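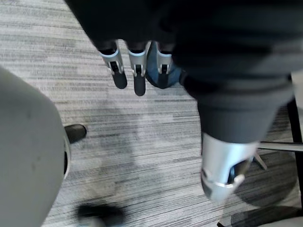 Carpet wears out from the bottom of the pile upwards. Grit that has worked its way down between the tufts is ground against the fibre every time someone walks over it, and the damage is done long before the surface looks dirty. Plain light carpets show the result early, as a dull track from door to desk. A gray striped carpet hides it well, and stripes are a common choice for rooms that see daily use. The stripe breaks up the outline of crumbs, lint and small marks, so the floor passes a glance from standing height when it would fail an inspection at knee height. A small black object left lying on it is another matter, and should be picked up before any machine with a rotating brush goes near.

Nerea Vidal has looked after contract floors for Fonum since the firm took on its first office building, and she begins every assessment on her knees with a torch held almost flat to the pile. Low light shows flattened tufts, raised loops and the edges of old spills. She parts the pile with two fingers and looks at the base. If the backing can be seen between the rows, the carpet is thin or badly worn, and stiff brushing will make it worse.

Vacuuming comes next, and it is usually done too fast. A slow pass along the stripe followed by a slow pass across it lifts more grit than several quick ones in the same direction. On loop pile, Vidal turns the brush off and relies on suction. On cut pile she leaves it running but raises the head until it just moves the tips.

Wet cleaning needs more caution. Her colleague Gergely Lengyel tests each colour of the stripe separately, in a corner or under a cabinet, using a white cloth dampened with the solution and held down for 2 minutes. One yarn may be fast and its neighbour not. If colour comes off on the cloth, he stays with a dry compound. If the cloth is clean, he works in sections and keeps water to a minimum, as a soaked backing can shrink and pull the seams open. Windows are opened at the start, and furniture goes back only when the base of the pile is dry to the touch. Metal feet are set on plastic discs for a further night, to prevent rust marks.

Furniture dents are treated with moisture and patience. A damp cloth is laid over the dent, a warm iron is held just above it, and the tufts are teased up with the edge of a spoon. Synthetic fibre will melt if the iron touches it. Old dents under heavy cabinets may never come out fully.

Replacement is best planned by area. Estora, which supplies Fonum with tiles, advises buyers to keep spares from the same dye batch, and Lengyel holds 40 for one site alone. With striped tiles the arrows on the back must all point the same way, unless a chequered layout was chosen at the start. A spare fitted beside old tiles will look darker — sometimes for months. Vidal prefers to move a worn tile from the doorway to a place under a desk, and to bring the tile from under the desk out to the doorway.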